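Home | Products | Newsroom | Investors | Careers | Contact

Search newsroom Enter keyword Go

Grekden Releases Dendemus 8 With Usage-Based Reporting for App Publishers

Paid installs, renewals and refunds now appear in a single ledger

DILLACH, 12 April 2019 – Grekden, a supplier of billing and measurement software for mobile app publishers, today announced the general availability of Dendemus 8, the new major version of its subscription reporting platform. The release replaces the separate install, renewal and refund reports of earlier versions with one event ledger that finance and product teams can query directly.

Publishers that sell subscriptions through more than one app store receive settlement files in different formats, in different currencies and on different schedules. Dendemus 8 reads these files as they arrive, matches each line to the purchase event recorded by the app, and flags lines for which no matching event exists. Unmatched lines are held in a review queue and excluded from revenue totals until they are cleared.

The ledger was tested over a 21-week preview period by 33 publishers with catalogs ranging from one app to more than 500. Changes made as a result of the preview include a configurable fiscal calendar, support for partial refunds and a read-only role for outside auditors.

New in this version:

- Cohort tables by first payment date, with trial periods shown separately
- Currency conversion at the daily rate or at a fixed monthly rate set by the customer
- Export to flat files or to a customer-managed data warehouse
- Alerts when the refund share for an app passes a set threshold
- An updated query interface limited to 800 requests per minute per account

Customers on Dendemus 7 can move to the new version from the account console. Historical data is converted in the background, and existing reports stay available during the conversion. Custom reports that use the old renewal table must be pointed to the ledger before version 7 leaves support in September. A field mapping is provided in the migration guide.

Dendemus 8 is offered in two editions. The Standard edition covers a single publisher account. The Group edition adds consolidated reporting for companies that operate several accounts – including accounts added through acquisition – and allows each account to keep its own chart of revenue categories. Pricing is based on the number of ledger events per month and is available on request.

About Grekden

Grekden develops billing, settlement and measurement software for publishers of mobile apps. The company is privately held and has its headquarters in Dillach. Dendemus is a trademark of Grekden.
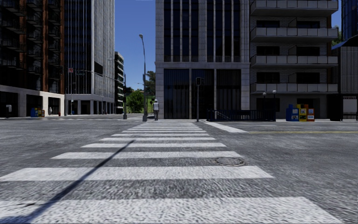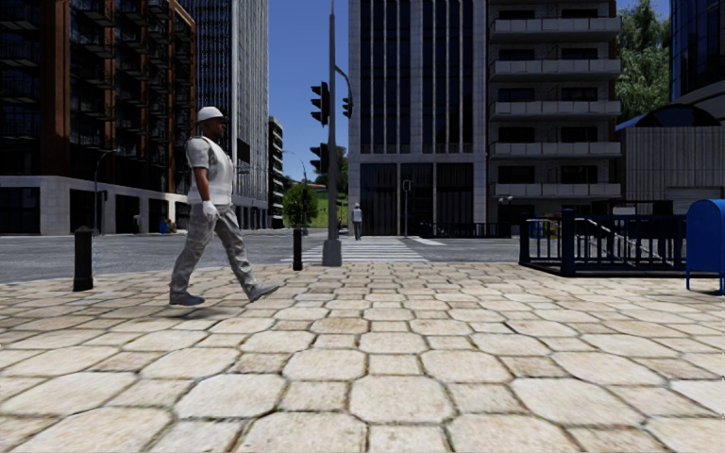
Street and plaza views, computer-rendered. 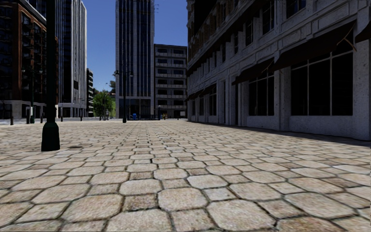
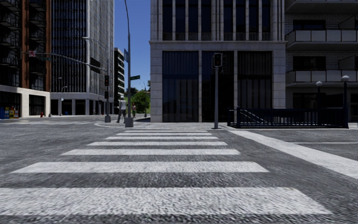

Brynjólfsdóttir

Media inquiries should be sent through the contact form in the Grekden newsroom. Product documentation and the version 7 migration guide are available to registered customers in the account console.

© 2019 Grekden. All rights reserved. | Privacy | Terms of Use | Back to top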